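July, 6:40 in the morning

Second inventory of the new room. The first was done standing up with the agent waiting in the corridor, and I missed several items, so I went through the form again with a flashlight and a tape measure.

Rent is 819 a month, electricity and water included, heating included up to a cap that the contract calls "fair use" and does not define. Deposit is 500, held by Rolier, who are separate from Plullent, who manage the building, who are separate from whoever owns it. The receipt for the deposit arrived last night and has the wrong room number on it. I wrote back asking for a corrected copy and saved both versions.

Readings taken at move-in: the electric submeter is in the hall cupboard, third from the left, and the label on it matches my door. I wrote the figure on the inside cover of this notebook. It should not matter with utilities included, but at Dobre it was not supposed to matter either and I still received a bill.

Condition items added to the form:
Window, left sash: the stay does not hold past the second notch.
Shower tray: hairline mark near the drain, does not catch a fingernail.
Radiator valve: turns freely from 0 to 3, stiff from 3 to 5.
Closet rail: one bracket has a screw missing. Mattress: no marks. Door closer: slams. I will adjust the closing speed myself if Plullent do not, it is a quarter turn on one screw.

The form has to be returned within seven days or the room is deemed to be in perfect order. Sent at 6:15. Requested a read receipt, did not get one.

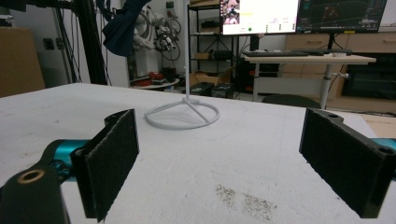

Contract length is the remaining problem. Virkeck placements run 39 weeks and the standard lease is 44. I asked for the shorter term in writing and was told it could be done for a one-time charge of 400. Five weeks at the monthly rate comes to more than twice that, so the charge is the better option on paper. The other route is to sign for 44 and find someone to take over the last five weeks, but clause 11 requires the replacement to be a registered student and to pass the same credit check, and I would stay liable if they stopped paying. I do not want to be chasing a stranger for rent after I have moved out. I will take the 39 and pay.

The amendment has to be signed before the first full rent date, otherwise the standard term applies. The draft they sent has the start date right and the end date one day short. Sent that back too.

Noise, first three nights: extractor fan in the next bathroom runs on after the light goes off, timed at 14 minutes. Laundry is two floors down and the machines stop at 11 p.m. The bins are emptied early, before 6, directly under the window. Earplugs work for the bins and do nothing for the fan, which comes through the wall as a low hum - moving the bed to the opposite side helped more. It now blocks the lower closet drawer by a hand's width. Acceptable.

Internet: wired port is dead, wireless is adequate. Reported the port through the app. The ticket was closed overnight with the note "resolved". Port still dead. Opened a second ticket and attached the first.

To do: copy of the amendment, bus pass, one screw for the closet bracket, longer extension cord. Ask the front desk if parcels are logged or only left on the shelf.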